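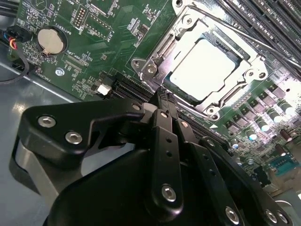

Kanako Kamata asked after the last revision whether you can skip the dry run if your arm has already been taught on another board. Please don't. Sockets look alike and sit in different spots, and a position taught on one case can put the fingers straight into a memory latch on the next. Her question did show that the old chapter was in the wrong order, though, so the dry run now comes first and the processor stays in its tray until you've been through it.

Section 6. Teaching the Butness to place a processor

What you need before you start:

The arm bolted down and homed (Section 2)
The wrist camera focused for close work (Section 4)
The Baysal controller switched on, with the stop button in reach of your free hand
A desktop case you don't mind practicing on, side panel off
A scrap processor of the same size as the good one
A grounded wrist strap and a flashlight

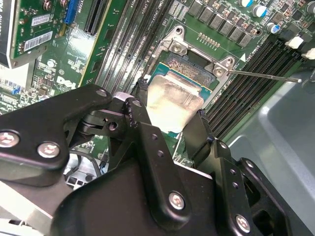 Sławomir Ziółkowski

I've rewritten this section from scratch with notes from the Flovwood workshop, where most of us practice on old office desktops. They're great for it! The boards are easy to find, the cases open wide, and if you bend something you've lost a machine that was headed for recycling anyway. Placing a processor is the job that made me want to build this arm in the first place, and I still grin every time the chip drops flat.

6.1 Setting up the case

1. Shut the computer down, unplug it from the wall, and hold the power button in for 30 seconds.

2. Lay the case on its side on the bench with the open side up. Push down on each corner. If it rocks, shim it now. A case that shifts halfway through teaching means teaching everything again.

3. Remove the heatsink and clean off the old paste, from the processor and from the edge of the socket frame. Paste on the finger pads will spread to everything.

4. Tuck loose cables out of the way of the arm's path. Use paper tape if they spring back.

5. Run the arm by hand over the case and look at it from the side as well as from above. The body of the gripper is much wider than the fingers, and that's the part people forget.

Note: It's fine to leave the power supply and drives in. Just raise the travel height so the arm clears the tallest bracket with room to spare.

6.2 The dry run

6. On the Baysal pendant, set the speed to 30 percent. Leave it there for the whole section.

7. Jog the closed fingers to a point 40 mm over the middle of the socket. Save this as HOVER.

8. Turn the wrist until the finger pads line up with two opposite sides of the socket. Boards are often mounted a little off square to the bench, so trust the camera over the case wall. Save again.

9. Step down in small moves, watching the live picture. Stop well above the frame and check both sides for clearance. The tall memory latches can be hard to judge from the wrist camera alone, so 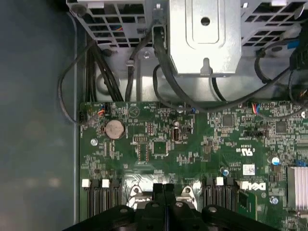 get your head down level with the bench and shine the flashlight through the gap between the fingers and the nearest slot. If you can't see light, you don't have clearance. Back up, open the latches or shift the wrist angle, and come down again.

10. Play the move from HOVER to the low point and back three times. Keep your hand on the stop button and listen. A tick or a scrape means something touched, even when the picture looks perfect.

CAUTION: Never jog sideways below the travel height. The socket lever sticks out past the frame and the fingers will catch it.

6.3 Picking up the processor

11. Put on the wrist strap and clip it to bare metal on the case.

12. Place the scrap processor in the Padthorpe tray, metal side up, with its corner triangle toward the mark on the tray.

13. Set the grip force to the lowest value that will still lift it. Start low and go up one click at a time. The pads should hold it by the edges, with nothing reaching under the chip.

14. Lift it a finger's width off the tray and wait. If it tilts, lower it, open the gripper, and pick it up again closer to the middle of each edge. A slight tilt is okay for carrying. It isn't okay for the last stretch down, so fix it before step 17.

Note: If the chip keeps tilting the same way, one pad is probably sitting higher than the other. Loosen the pad screws, close the fingers on a flat piece of scrap, and tighten them while it's held.

6.4 Lowering it into the socket

15. Unhook the socket lever and raise it fully, then open the load plate by hand. The arm can learn to do this too (see Section 9, it's a fun one), but keep it manual for now.

16. Find the triangle mark for the first corner and compare it with the one on the processor. Check the notches too. If they don't agree, take the chip back to the tray and turn it there.

17. Bring the arm to HOVER, then down to the low point you saved. From here use single steps only.

18. When the chip is just clear of the socket, stop and look along two sides. Correct the tilt and the turn first, and the position last.

19. Lower until the chip rests, then open the fingers slowly and lift straight up. Don't press. This kind of processor needs no push from the arm at all – the load plate does that work when you close it. 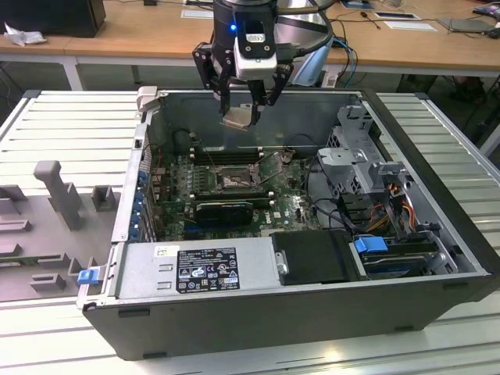

Figure 6-4. Gripper over the open case, socket lever raised.

20. Close the load plate and lower the lever by hand. It should feel stiff but smooth. If it fights you, open it again and look.

21. Repeat from step 12 with the scrap chip until you get a clean run without touching the pendant. Mine took around 30 tries on the first evening, and I enjoyed every one of them – yours may go faster with the pads set up properly.

CAUTION: The contacts in an open socket bend very easily, and a bent one is miserable to straighten. Put the plastic cover back on whenever you stop for a break. Don't leave the arm parked over an uncovered socket with the power on.

6.5 If something goes wrong

The chip sticks to one pad on release: clean both pads with alcohol and let them dry. Leftover paste is the usual cause.

The chip lands turned: your wrist angle was saved before the last case shift. Go back to step 8.

The arm stops partway down with a force warning: leave it there and look first. Clear the warning only when you know what it touched, then move straight up.

The camera picture washes out over the metal lid: move the bench lamp to one side, or turn it toward the wall. Turning down the exposure helps the lid and hides the corner marks, so I'd try the lamp first.

Once the scrap chip goes in cleanly, save the whole routine under the name of the board and carry on to Section 7, Memory modules.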